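Preparing Hand-Held Gripper Recordings for Policy Training: Time Alignment and Segmentation

Software Group, Manipulation Section. Page maintained by Glykeria Stergiou.
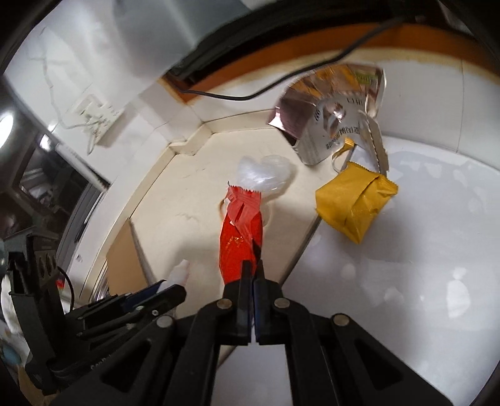
Recordings made with two hand-held grippers reach the training store only after they have been aligned in time, divided into episodes and checked. These instructions set out how that work is to be done with the Garer toolset. They apply to all staff and visiting students who prepare two-handed recordings of tabletop work, including the sorting of wrappers and small packets. They replace the February version of the page.

Before you begin

You will need an account on the processing server, read access to the raw recordings and write access to a staging folder. Accounts are issued by Naima Chraibi. Garer must be installed in its own environment. Please do not install it alongside Spanos, the policy training package, as the two rely on different versions of the same video library.

Each session folder should hold one video file and one motion log for each gripper, together with a session sheet. If the session sheet is missing, return the folder to the person who recorded it. Do not write a replacement from memory.

Step 1. Import the session

Open a terminal in your staging folder and run:

garer import --session SESSION_NAME --hands left,right

The program copies the files, reads the time stamps and writes a short report named import.txt. Read the report in full. A warning about missing frames at the very start of a recording may be ignored. A warning about missing frames elsewhere must be entered on the session sheet, with the time at which the gap begins.

Step 2. Align the two hands

The clocks in the two grippers drift apart during a long session. Garer corrects the drift by matching the opening and closing gesture which operators make with both grippers at the start and end of each session. Run:

garer align --session SESSION_NAME --method gesture

When the command finishes, open the alignment view. The upper trace shows the jaw opening of the left gripper and the lower trace that of the right. The peaks of the gesture should stand directly over one another at both ends of the session. A remaining difference of up to 30 milliseconds is accepted. If the difference is greater, select the peaks by hand and run the command again with the option --method manual.

Where the closing gesture was not made, alignment can be carried out from the opening gesture alone, but the session is then limited to 14 minutes and the remainder is set aside.

Step 3. Check the jaw opening signal

The opening of each gripper is estimated from its own video. The estimate is usually sound on matt objects and less so on shiny ones. Foil bags and clear plastic are the most common source of trouble: reflections may be taken for part of the jaw, and the signal then jumps although the fingers have hardly moved.

Set the smoothing window to 3 frames and look through the whole trace. Short spikes will disappear. Longer errors will remain and should be marked with the "unreliable" label. Do not increase the window to hide them. A wider window also delays the moment of closing, and the trained policy will then close late on thin packets.

Particular care is needed where both grippers work near each other. The estimator may follow the wrong pair of jaws for a moment when the second gripper comes into view. Leanne Greenwood keeps a set of marked passages in which this fault occurs, and new staff are asked to study these before preparing their first session.

Step 4. Divide the session into episodes

An episode begins when either gripper first moves towards an object and ends when both have let go and drawn back. Run:

garer split --session SESSION_NAME

The program proposes the boundaries. Please review each of them in the viewer and move any which fall in the middle of a grasp. Use the comma and full stop keys to step backwards and forwards by one frame.

Failed grasps are to be kept. Give them the label "retry" if the operator tried again within the same episode, and "abandoned" otherwise.

Step 5. Export

Run:

garer export --session SESSION_NAME --format spanos

The export is written as a single archive. Load it once in the Spanos viewer and play the first and last episodes to confirm that video and motion remain together. Then move the archive to the shared intake folder. Larger jobs, of 100 episodes or more, should be moved after 18:00 or on a Saturday, when the server is less busy.

Common faults

"No gesture found": the operator may have made the gesture too slowly. Lower the speed threshold in the settings file and repeat Step 2.

"Hands exchanged": the left and right files were named the wrong way round. Correct the names in the raw folder, record the change on the session sheet and import again from the beginning.

"Pose lost": the position tracker had too little to follow. Episodes which contain this fault are left out of the export automatically. They should not be restored by hand.

Questions about alignment should be addressed to Glykeria Stergiou, and questions about the Spanos format to Loukia Triantafyllou.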